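March, 7.15 am, before anyone else is in

Notes on the court-reporting desk's tracker, mostly for me, partly for Glenys, and for whoever inherits this when I finally take my long service leave.

So the Drisgate matter has gone to a third mention and we've got ourselves in a muddle over dates. Same old problem! One of our stories says the actor was charged in the evening, the follow-up says the charge "emerged" the next morning, and then the gallery caption says he was remanded the day of the arrest. All three went out under our banner. A reader wrote in (politely, bless them) asking which one we'd like them to believe.

I spent most of yesterday arvo going back through the originals. What I did was pull every item in the archive tagged both "courts" and "entertainment", which came to 2468, and run the little date-checker over the lot. It looks for any piece where the time of an event and the time of the report are in the same sentence. Those are the ones that go wrong. You read "on Friday evening, news broke on Saturday" and somebody trimming for length takes out the wrong half.

The checker flagged 300. I read the first 39 by hand with a pot of tea and my good glasses. Most were fine, just clumsy. A few were properly wrong, and one had a man on bail and in custody in the same paragraph, which is a neat trick.

Stuff I want to fix in the style notes:

- "Charged", "arrested" and "remanded" each get their own date line in the tracker, even when they all happen on one day.
- If we're quoting another outlet for the charge, the outlet goes in the first par. We had it in the ninth on the Kemberg story.
- No "shock" or "disbelief" from unnamed fans. I know, I know, it fills a par. Find a fan or leave it out.
- Suppression orders go in red at the top. I missed one last winter by scrolling past it and I still go cold thinking about it. 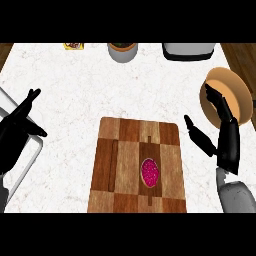 The other thing is the word "alleged", which we scatter around like chook feed. I found a piece from the Laur trial with "alleged" in front of the victim, the offence, the flat, the taxi and (my favourite) the dinner. There was a receipt for the dinner. It was tendered! Glenys Phillips, who did courts for years before she came across to us, reckons you put it where the dispute is and leave everything else alone, and I've pinned that over my desk. She also reckons half our subs use it as a lucky charm. I was one of those subs, so I kept quiet and ate my biscuit.

Had a go at writing the Drisgate opening again with her rule. First try:

> An actor from the television drama Arkitz has been remanded in custody after a magistrate refused bail. He is accused of assaulting a colleague and has not entered a plea.

Bit flat, but I can't find anything in it to be sued over. The old version opened with the colour of his jacket and got to the magistrate after the ad break. I'd like to keep a bit of the colour further down, so I've asked if the reporter still has her notebook from the first mention.

Also had a long natter with the web team about updates. At the moment, when a story changes, we write over the top and the old time stays on it, so a piece can say "this morning" about something that happened after tea. They can give us a second time stamp but it'll sit under the byline in grey and they aren't keen on making it any bigger. I said grey's fine if it's there. We're trying it on courts first, then on the rest of the entertainment pages if nothing falls over.

Things that fell over anyway:

The checker can't cope with "overnight". It reads it as a noun with no date and goes straight past. I've added a rule and it now flags every review that mentions an overnight sensation, so that's a job for another day.

It also throws a wobbly at captions, as they live in a different table from the stories. That's how the Drisgate gallery slipped through, I'm fairly sure. For now I'm exporting captions separately and pasting them onto the end, and it's slow and ugly and my mouse finger hurts.

And the tag for Arkitz is spelt 3 different ways. I've merged two of them. The last one has a space at the end and won't let me touch it, so I've put in a ticket.

10.40 am. Glenys in. She's read the above and wants it noted that her rule has an exception for headlines, where you haven't got the room and should attribute to the court instead ("court told" and so on). Fair enough. She's taking the back half of the flagged pile and I'm carrying on from where I stopped.

Correction for the gallery caption is drafted and with legal. I've asked for it to run at the top of the gallery and on the two stories as well, with what we said and what we should've said. I rang the reader to say thanks and got the answering machine, so I'll try again after lunch.

Still to do: captions export, ask about the red box for suppression orders on mobile (it goes pink on my phone and you can hardly read it), and find out who's covering the next Drisgate mention while I'm at the dentist.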